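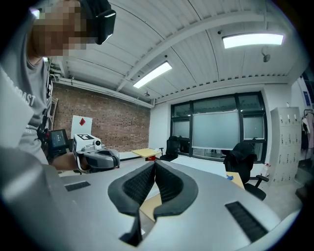 Visita a los telares de Brerkstead

La fábrica Bruvar abre sus puertas al público en octubre, de diez a dos. Nos recibió Sunita Tyagi, encargada de la sala de urdido, y con ella recorrimos las tres naves. En la primera siguen en marcha 84 telares, casi todos para mantas de lana. El ruido obliga a llevar tapones, que dan en la entrada.

En la segunda se tiñe. Gastan unos 600 litros de agua por baño y reutilizan una parte en el aclarado.

La tienda está al fondo del patio y vende retales por peso. Compré uno azul de la serie Hemitz. El autobús 67 para en la puerta.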